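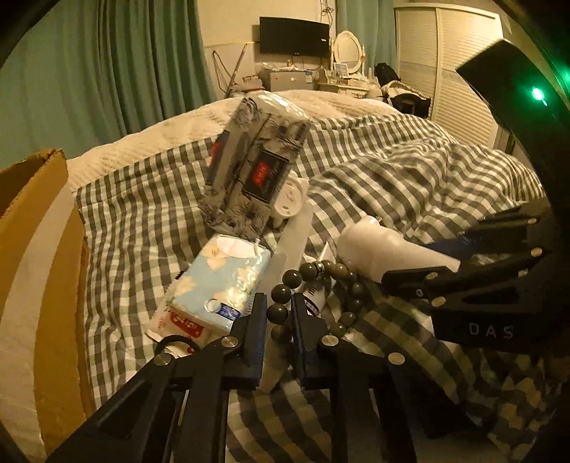 Sarita Khurana reckons I've been too kind to the Fostivik duvet, and that anyone who sleeps hot should send it straight back. She left that under my first-impressions post, along with a fair question: had I slept under it for long enough to know? Well, no, I hadn't. I'd had it four nights. So this is the proper review, after the whole winter and a good bit of spring, and I've changed my mind on a couple of things.

For anyone new, the Fostivik is one of those all-season sets, two duvets that popper together. You get a thin one and a middling one, and in January you join them up and feel very pleased with yourself. Mine's the king size. I paid 367 pounds for it, which made me feel slightly ill, and I'd only gone into the shop in Brultbridge for pillowcases.

The warmth first. Joined together it's gorgeous, properly gorgeous, like being under a large calm dog. Our bedroom is on the north side of the house and the radiator in there has never done much, and I stopped wearing socks to bed some time before Christmas. The middling one on its own saw me through March and April. The thin one I'm less sure of. I got it out in the warm spell last week and it's fine, but it's a bit flat and papery and it slides about -- I woke up twice with my feet out in the open and the rest of it on the floor.

Now the poppers. There are 12 of them, and on a king that isn't enough! The long sides gape between them, so by the middle of the week one layer has crept down and you've got a thick end and a thin end. Kuldeep Vashisht wrote in to say he'd put extra tape ties along the sides of his, and I've pinched the idea. It took me an evening and a lot of muttering but it's much better. I do think at this price somebody else should have done the muttering.

Getting it into a cover is the other thing. Joined up, it's heavy, and I'm not tall. I tried the rolling-it-like-a-burrito method and ended up inside the cover myself. What works for me is putting the middling one in first, corners pinned with pegs, then feeding the thin one in on top and doing the poppers by feel. Not dignified, but quicker.

Washing! The label says 40 degrees and a big drum, and mine only just goes in one layer at a time. The thin one came out lovely. The middling one went lumpy in one corner and took nearly 26 hours on the airer, with me going past and thumping it. It did fluff up again in the end, mostly.

Back to Sarita and the heat. I run cold, so I'm a poor judge, but my other half runs like a boiler and he kicked the joined set off most nights until I gave in and unpoppered it. We've had the Jomeck wool one before and he got on better with that, though it shed little bits of fluff all over the carpet and smelled of sheep whenever it rained.

So, four stars for me, three for him. If you're a cold sleeper with a chilly room, wait for the September sale and get it then. If you're after something for summer, I'd buy a cheap cotton one and keep the change. I'm trying the Jomeck summer blanket next, when it turns up.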